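Questions I Get About the Break Corner

I run the shared kitchenette and break corner on our floor at Brakton, mostly because I was the first person to complain about it. People email me the same things over and over, so I finally put my answers on one page. If yours isn't covered, leave me a note by the sink and I'll add it.

Who is allowed to use it?

Anyone with a Brakton badge, plus the folks from Umudier down the hall, who share the lease with us. Guests are fine too! Just walk them through the trash rules first, please.

Can I leave stuff on top of the appliances?

Short answer, no. Longer answer, I know you're going to anyway, so let's agree on some limits. A cloth bag you're taking home at the end of the day is okay. A half-finished packet of anything is less okay, and by Monday it's mine (meaning it goes in the trash). Tops of appliances get dusty and warm, and I've peeled enough melted candy off a lid to last me a lifetime. If you need a spot for your bag, there are hooks behind the door in 104, and there's almost always a free one. 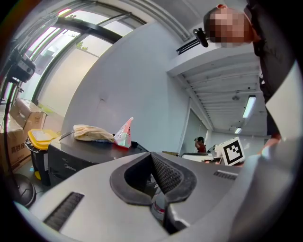

The other thing about flat surfaces is that they attract more things. One bag turns into a bag and a snack, then somebody's mail, and then I'm standing there on a Friday afternoon holding six items and trying to guess who they belong to. So if you see something that's been sitting a while, ask around before you add to it.

What goes in the bin with the lid?

Regular trash. Food scraps, wrappers, used paper towels, tea bags. Please let the lid swing back after you drop something in, and if it won't, the bag is full and you're the lucky one who gets to change it. Fresh bags are in the bottom drawer (left side, behind the dish towels). Tie the old one and walk it down to the dock before 6.

And what about recycling?

That's in the hallway outside 104, not in the kitchenette. I tried keeping both together for a while and it was chaos, everything ended up in whichever bin was closer.

Somebody left cardboard boxes by the wall. Can I toss them?

Ask first! Boxes get stacked near the window when they come in, and there's no telling from the outside if they're empty. My rule is that if a box has no name on it after a week, I open it. If there's packing material inside and nothing else, I flatten it. If there's something useful, it goes on the Lurkeo list, which is our little giveaway sheet taped inside the supply closet. I've rehomed 26 things that way so far, including a very nice kettle that I'm still a bit sad I didn't keep.

If you know a delivery is yours, write your name on the side in marker and you'll never hear from me.

Why can't we push the boxes right up against the window?

Cardboard fades and gets brittle in strong sun, and I also like the daylight. It's the best part of that corner, so I'd love to keep it that way.

Who do I call when something breaks?

Nazarenko handles the appliances for our floor. Their number is on the card by the light switch, and you'll need to give them our suite, 402. Tell them what it was doing before it quit. "It's broken" gets you a visit next week, while "it hums and then clicks off" usually gets you one tomorrow.

How often does the corner get cleaned?

The building crew does the floor and empties the trash overnight. Wiping down tops and sides is on us. I do it Monday mornings with warm water and a drop of dish soap, then a dry cloth so it doesn't streak. Black surfaces show every fingerprint, so be kind and wash your hands after chips.

Can I bring in my own mini fridge?

No. Sorry! Please stop asking.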